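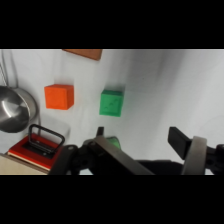
3. What people call a color when they're buying paint

Before I get to the numbers I should say how the order slips came to me, as it shaped pretty much everything I did with them. Leszek Zieliński ran the mixing counter at Dudek for most of his working life and kept the carbon copy of every custom order. When the store merged with Clano he took the boxes home. I drove over in March with an empty trunk and came back with 3148 slips, a lot of them stained with the very paint they describe (which helped more than you'd think!).

Each slip has two parts. The customer's own words go on the top line, and the mixing formula goes underneath in the clerk's handwriting. So I had the word and the color side by side, without anybody having sat in a lab booth under a special lamp. I typed in the top lines exactly as written, misspellings included, and then sorted them into basic words (green, brown), basic words with something hung on them (dark green, kind of a green), and what I ended up calling borrowed words, where the color is named after a thing: oatmeal, brick, pea soup, my sister's hallway.

I expected the borrowed words to pile up where the plain ones run out, and they do. The orange and green of the two cubes in Figure 1 are easy cases, and hardly anyone at a paint counter would reach for a food or a flower to ask for either. Go a few steps toward gray, though, and the plain words fall apart fast. People start pointing at their coats.

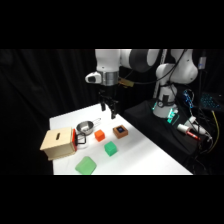

The other thing I wanted to know was whether the store's own names leaked into how customers talked. Fasonetti had a printed card on the counter with 40 named shades, and the Stiltano line came later with a much longer one. Very few of those names turn up on the top lines. I found "Harbor" a handful of times, nearly always crossed out and replaced with "blue gray." Leszek's take was that folks felt silly saying the fancy ones out loud, and I believe him, but the slips can't tell me that.

I also sat down with 26 former customers and read them their old orders. Around 10 of them disagreed with their own word, one pretty loudly. "That was never beige," she told me, and she went and got the leftover can out of the basement to settle it. I have left her slip under beige, which is how I treated all the disputed ones; the coding follows what was written on the day. Brown gave me the most trouble of any word in the set, and it gets its own section next.

Contact the author | All rights reserved | Back to top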